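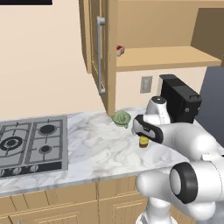

Ten people were killed and 80 homes burned when armed men attacked a village in the Mullau valley at night, according to residents who fled on foot.

Survivors said gunmen arrived in Kütt in pick-up trucks shortly after dark and moved from house to house, ordering families outside before setting light to roofs and grain stores.

A total of 245 people have since reached the town of Mullau, where they are sleeping in a secondary school and two church halls. Others are thought to be hiding in the forest above the village, and relatives have been leaving food at the edge of the trees in the hope that it will be found.

The attack is the worst in the valley since fighting over land and mining rights broke out last June.

One woman, who asked not to be named because her brother is still missing, said she heard engines and assumed that workers were coming back from the quarry.

'Then the dogs started and we heard the first shots,' she said. 'My mother can't run, so my husband carried her on his back as far as the river. We stayed in the water under the bank until it began to get light.'

A farmer who lost his house and all his cattle said the men had shouted the names of families they were looking for.

'They had a list,' he said. 'They knew which doors to go to. At my neighbour's house they called out his father's name, and his father has been dead for years.'

He said some of the attackers wore green jackets of the kind issued to guards at the Zasto quarry, which lies on the ridge between Kütt and Mullau. Two other residents gave similar accounts, although a third said he had seen no uniforms of any kind and that the men had covered their faces with scarves.

Zasto denied that any of its staff were involved. In a statement dated 2023-03-30, the company said its guards had been confined to the quarry on the night of the attack and that a number of jackets had been stolen from a storeroom earlier in the year. It said it had reported the theft to police at the time.

The district police office said it could find no record of such a report but was still checking.
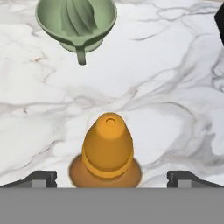
A pale green citrus juicer on a marble worktop.

Jaanus Mets, who is running the relief effort in Mullau, said many of those arriving had cuts and burns and several had been walking for two days. Six people with gunshot wounds were taken to the regional hospital by lorry after the town's only ambulance broke down on the hill road.

'We have enough blankets, we don't have enough clean water,' he said. 'The school has one tap in the yard and the pressure drops in the afternoon. People are queuing from early morning with whatever they can carry.'

He said children had been separated from their parents in the dark and that a list of names had been pinned up outside the school so families could look for each other. Some had been reunited that way. He appealed for anyone in the outlying farms who had taken in a child to send word to the school or to the post office.

Lessons have been suspended and older pupils are helping to cook.

The regional governor visited Mullau under heavy escort and promised that those responsible would be found. He was met by an angry crowd outside the school, and several people shouted that they had asked for a police post in Kütt months ago and had never had an answer.

He told them that officers would be sent to the village as soon as the road was safe. A bridge on the only direct route was damaged in the attack and lorries have been unable to cross. Police who tried to reach the village by the forest track turned back after coming under fire.

The governor gave no date for a further attempt.

The dispute over the valley goes back to a decision to let Zasto extend its quarry on to grazing land used by families from Kütt. The villagers say they were never asked and that the boundary stones were moved overnight. The company says it holds a valid lease and paid compensation through the district council.

Talks between the two sides were held at the Fillico mission, on the far side of the river, and had been due to resume next week. The mission said its doors remained open but that it had not heard from either party since the attack. Its buildings are now also being used to shelter families who crossed the river downstream.

Villagers had agreed during the last round of talks to stop blocking the quarry road in return for a halt to digging near the springs. Both sides later accused the other of breaking the agreement, and a quarry vehicle was set on fire a few days afterwards. The driver was not hurt. No one has been charged over that incident.

Elders from Kütt who are staying at the school said they would not return to talks until the dead had been buried. The bodies are still in the village, they said, and those who tried to go back for them were warned away by men on the road.

'We are asking for one day,' one of the elders said. 'One day to go in, bury our people and come out again. After that they can talk to us about land.'

The governor's office said the request had been received and was being considered.

A curfew is in place in Mullau from dusk until dawn. The market has been allowed to open in the mornings but most of the stalls on the river side stayed shut, and traders said the price of flour and lamp oil had already gone up.

Contact the newsdesk | Terms of use | Copyright 2023. All rights reserved | Back to top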